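3.2. Recogida de datos y condiciones de los talleres

El trabajo de campo se llevó a cabo en 18 talleres de reparación de Toledo y su entorno, todos con menos de diez empleados. Se entregaron 66 cuestionarios a los operarios y se completaron con entrevistas a los encargados, realizadas por Covadonga Herrero y Saturnino Barrios durante el mes de March - marzo en la versión castellana del protocolo - siempre dentro del horario de trabajo.

El cuestionario constaba de tres bloques: formación recibida, ruido percibido y pausas. El bloque de ruido se adaptó de la versión utilizada en Plornside, con cambios menores en la redacción de dos preguntas. Los talleres que no devolvieron el bloque de pausas se mantuvieron en la muestra, pero quedan fuera de la Tabla 4.

En cuanto a la formación, los operarios de más edad declararon haber aprendido el oficio junto a un compañero, sin curso previo. Entre los más jóvenes predomina la formación profesional reglada. Los encargados valoran ambas vías de forma parecida, aunque piden más horas de práctica en ajuste y montaje de piezas metálicas atornilladas (Figura 3).

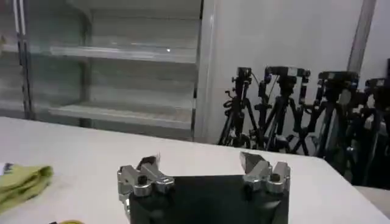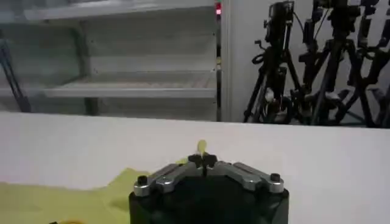
Figura 3. Conjuntos mecánicos con piezas metálicas plateadas y cuerpo negro. Fotografías: Candela Bermúdez.

Las respuestas sobre ruido fueron menos uniformes. En los talleres con compresor en la misma nave se mencionan con frecuencia el cansancio al final de la jornada y la dificultad para hablar con los clientes. El uso de protectores auditivos depende sobre todo del encargado - en tres talleres era obligatorio - y apenas varía con la edad. Los resultados por bloque se detallan en el apartado 4.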